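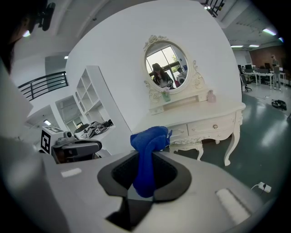

Kendra Landry
I always heard the school was named for the doctor, Henri Lavoie. My mother went there and so did I, and every December we had a Lavoie Day assembly where someone dressed up with a black bag. If it was really named for his sister, then we got it wrong for a long time.

Tanner Fraser
That's what I was asking. The sign out front only says Lavoie School, with no first name. The town history says "named for Miss Lavoie, teacher," and gives no source. I'm trying to sort it out before the new sign gets ordered.

tfriesen
It was the doctor. He gave the land. My grandfather had the farm next door and talked about it all the time.
(Tanner Friesen, for those who mix me up with the other Tanner.)

Rajitha Bhattacharjee
I looked at the deed at the county office a few years ago for something else. The land came from both of them, Henri and Adele, as joint owners. The price was one dollar. So he did give it, but so did she.

The deed doesn't mention a name for the school. It calls it "the Trastham lower school." The Lavoie name must have come later.

Tanner Fraser
Thanks, that helps. Do you remember if there was a plan attached?

Rajitha Bhattacharjee
A small one. It shows the road, the creek and the Mikavwood line. No buildings.

Jade Fraser
I have my great-aunt's scrapbook from when she taught there. There is a clipping about Adele Lavoie's retirement. It says she taught in Trastham for most of her life, first in the room over the feed store and then in the new building. She liked birds and kept a list of every one she saw on her walk to school. The list had 89 kinds on it when she stopped.

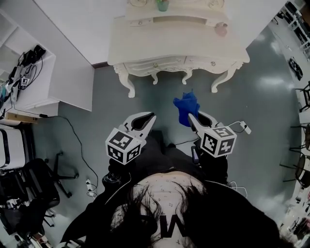 The clipping also says the school board voted that same evening to put her name on the building. I can't read the date. The top corner is torn and someone glued a recipe over part of it. The paper is the old Trastham weekly, going by the type.

Kendra Landry
Well, that sounds pretty clear to me. I would love to see the bird list.

tfriesen
A clipping with no date doesn't settle it. Newspapers get things wrong too. The doctor paid for the well and the first stove, and he left the school 3,000 dollars in his will. You don't forget a man like that.

Jade Fraser
Nobody wants to forget him. I'm only telling you what the clipping says. It says "her name."

Rajitha Bhattacharjee
The board minutes would answer it. The older books are in the county archive and you have to ask for them ahead of time. I can go next week if Tanner (Fraser) still needs it.

Tanner Fraser
Yes please. I can drive. The sign shop wants the wording by the end of the month, and right now my draft just says Lavoie School again.

tfriesen
Fine by me if the minutes say so. I'd still put both names on it – there's room on a sign that size.

Kendra Landry
I could live with both.

This site uses cookies to keep you signed in and to remember your settings. By continuing to browse you agree to our use of cookies. Accept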